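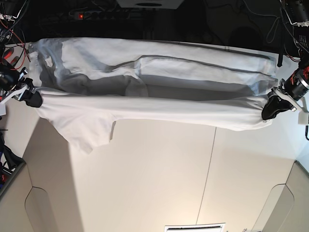

折叠工位自动化常见问题

适用范围:Dremora 洗涤车间后整区。涉及设备为 Flitov 双臂折叠工位,涉及系统为 Wakier 工单系统。烘干、熨平和发运岗位的作业规程不变。

一、折叠工位目前处理哪些品类?

浅色薄型针织类,以短袖上衣为主。厚绒、带金属扣件、带硬质衬里的衣物仍走人工台。混批到达时,由分拣岗在 Wakier 中标注“人工”或“双臂”,未标注的批次一律按人工处理。

二、双臂作业的基本顺序是什么?

抓取、展开、铺放、折叠、移出。展开阶段由左右夹爪分别夹持衣物两端并拉直,铺放后再进入折叠。单件的抓取点由系统计算,操作员不需要指定。抓取失败两次后工位停机并发出提示,由操作员重新摆放衣物,再从“抓取”步骤继续。

三、工位上线后,后整区的岗位怎样变化?

原折叠岗分为两类:一类保留人工折叠,一类改为工位看护。看护岗负责上料、异常处置、成品抽检和换班记录。岗位等级与原折叠岗相同,夜班津贴按原标准发放。看护岗不承担设备维修,电气和机械故障报设备组。

四、看护岗需要什么培训?

培训共七个班次,前段为安全规程和急停操作,后段为跟班实操。考核内容包括急停、复位、夹爪卡料处置和 Wakier 异常代码录入。考核未通过的人员回原岗,可在下一轮重新报名。培训时间计入工时。

五、产量指标怎么算?

上线初期,工位的班产计划为 74 件,单独列项,不并入人工台的定额。人工台定额在此期间不作调整。因停机少完成的件数记在设备名下,不影响看护人员的个人绩效。12 月复核一次,复核结果张贴在后整区公告栏。

六、衣物被夹成团或者扭转,算不算异常?

夹持端局部聚拢属于正常现象,铺放时可以摊开。出现下列情况按异常处理:布料缠入腕部关节;线缆被布料压住并随手臂移动;折叠完成后成品仍有明显扭转。前两种先按急停,再报告;第三种直接取下,转人工台重折,代码填 F2。 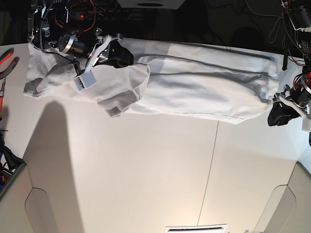 有同事留言说,人工台折一件衣服时,手一摸就知道有没有没烘透的地方,工位没有这一步,潮的衣服会不会直接叠进去发走。留言还提到,以前折叠岗发现污渍会顺手挑出来,现在这项工作由谁来做,规程里写得不清楚。

答复如下。含水检查前移至烘干出口,由烘干岗按批抽测并在 Wakier 登记,无登记的批次不得上料。看护岗上料时仍须用手翻检,发现潮湿或污渍即退回,代码填 F7。翻检时间已计入上料工时,不得为赶件数省略。规程第四节的相应条文已改写,旧版作废。

七、工位运行时,人可以伸手整理布料吗?

不可以。手臂通电期间,任何人不得将手伸入台面上方。需要整理布料时,先按“暂停”,确认两侧手臂均已停止,再按“允许进入”。屏幕显示许可后方可操作。“暂停”状态下手臂仍然带电,清理缠绕物、接触线缆或拆卸指套时,必须切断工位电源并挂牌。

八、台面上可以放工具和个人物品吗?

布料作业区内不放任何物品。检修工具用后归还设备组工具柜,并在换班记录上签字。水杯、手机放在更衣室或走道侧的置物架。

九、夹爪张开后停住不动,应如何判断?

先看屏幕状态。显示“等待”时,系统正在计算下一抓取点,不需要干预。显示“目标丢失”时,按“暂停”,将衣物大致摊平后重启当前步骤。屏幕无状态显示时按急停并报设备组,禁止自行断电重启控制柜。

十、工位会记录操作员的影像吗?

台面相机用于识别布料位置。影像保存在 Moldovan 厂区本地服务器,保存期两周,到期覆盖。该影像不用于考勤和绩效评定。发生安全事件时,相关片段可由安全组申请延长保存,申请记录对当事人公开。

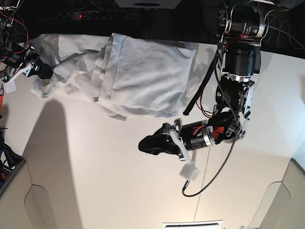 折叠工位台面:右夹爪夹住布料左端,左夹爪处于张开状态。

十一、折叠不合格的成品怎么处理?

抽检由看护岗完成,标准与人工台一致:边线对齐,领口外露方向统一,表面无硬折痕。不合格品转人工台,数量按班次录入。同一缺陷连续出现时暂停上料,通知设备组检查夹爪指套和抓取参数。操作员账号没有修改参数的权限。

十二、人工台以后会取消吗?

目前的排班方案保留人工台。不适合双臂作业的品类、加急批次以及工位停机期间的积压均由人工台承担。排班方案如有变动,在生效前一个排班周期公布,并同时说明转岗去向。

十三、不愿意转看护岗怎么办?

转岗采取报名制。未报名人员留在人工台,或按本人意愿申请分拣、发运岗位。班组长不得指定人员转岗。身体条件不适合长时间站立看护的,可申请坐姿看护位,由安全组确认视线和急停按钮的可及范围后安排。

十四、问题和建议提交到哪里?

在 Wakier 中选择“后整区—折叠工位—意见”,可以匿名。涉及人身安全的问题不走系统,直接报当班安全员。白班交接时间为 15:30,交接期间工位停止上料,未完成的衣物由交班人员取下并登记。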